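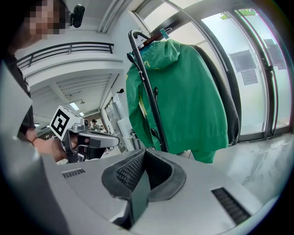 This checklist covers the laundry at Barnanach and is filled in by whoever opens up, before the presses are switched on. Go through it in order and write a comment next to anything that isn't a plain yes. Clothing comes first. A dark short-sleeved T-shirt like the one on the left is fine for sorting and folding, but it leaves the forearm bare, and bare forearms are not allowed at the presses or when handling descaler. Long cotton sleeves are on the hooks by the office door.

Checked by: Hamish Jardine
Date: 9 Oct 2026

1. Clothing and personal items

Long sleeves available in all sizes: Yes. Comment: two of the large ones have scorched cuffs and should be thrown out.
Closed shoes with a grip sole: Yes.
Lanyards and loose scarves off before work starts: Yes.
Heat gloves at each press: No. Comment: the left glove is missing at the press nearest the yard. I have put a pair from the store there for now.

2. Floors and walkways

Walkway from the washers to the back door clear: No at first look, yes after. Comment: linen cages had been left across it overnight. They belong in the bay beside the lift.
Floor dry around the washers: No. Comment: small puddle under the drain hose on the end washer. Clip tightened and floor mopped. Look again tomorrow before running it on a full load.
Mats lying flat: Yes.
Drain covers in place: Yes. Comment: one rocks when you stand on it. It needs a new screw.

3. Washers

Door locks hold during the cycle: Yes.
Emergency stop tested on each machine: Yes.
Hoses free of cracks and bulges: Yes, apart from the clip above.
Hour counter read: Yes. Comment: the Escobar washer shows 2,727 hours. The bearings were due to be greased at 2,000 and I can't find any record of it being done. Please ask the service company before Monday.

4. Dryers

Lint screens cleaned: Yes. Comment: the one on the far dryer was thick enough to peel off in a sheet. It has to be done after every load, including the last load of the day.
Exhaust duct clear at the outside wall: Yes.
Drums empty before locking up: Yes.
Smell of scorching or gas: None.
Temperature cut-out tested: Not done. Comment: it was last tested in July by the engineer and is not something for us to test ourselves. This line should come off the daily sheet and go on the engineer's.

5. Presses

Guards fitted: Yes.
Two-hand control works and will not run with one button held: Yes.
Steam leaks: Slight. Comment: there is a hiss at the joint behind the Fulletier press when it first warms up, and it stops once the press is at temperature. Reported. If it carries on after warming up, switch the press off and shut the valve.
Padding in good order: Worn at the front edge. Will do for now.

6. Chemicals

Containers labelled and lids on: No. Comment: a spray bottle on the shelf over the sink had no label. I have emptied it. Do not decant into unmarked bottles, even for one job.
Bleach and acid descaler stored apart: Yes.
Goggles and long rubber gloves by the sink: Yes. Comment: goggles are scratched.
Eyewash in date: Yes.
Data sheets in the folder: Mostly. Comment: the sheet for the Vendidance softener is the old one. The supplier has been asked to send the new version.

7. Lifting and storage

Sacks below shoulder height: Yes.
Load limit sign on the racking readable: Yes. Comment: it says 120 kg a shelf. The boxes of detergent on the top shelf should come down anyway, as they are awkward to reach from the step.
Cage wheels and brakes: One brake doesn't bite. Cage tagged and put outside.

8. Fire and first aid

Extinguishers on their brackets, pins in: Yes.
Back door opens from inside without a key: Yes. Comment: stiff at the top. Wet weather makes it worse.
Alarm panel showing normal: Yes.
First aid box: Short of burn dressings. Comment: order more this week.

Still to do

Drain cover screw.
Replacement heat glove and goggles.
Bearing record for the Escobar washer.
Burn dressings.
Steam joint, waiting for a date from the engineer.

Leave the finished sheet in the tray in the office. If a machine has been tagged, tell the next shift in person as well as writing it down.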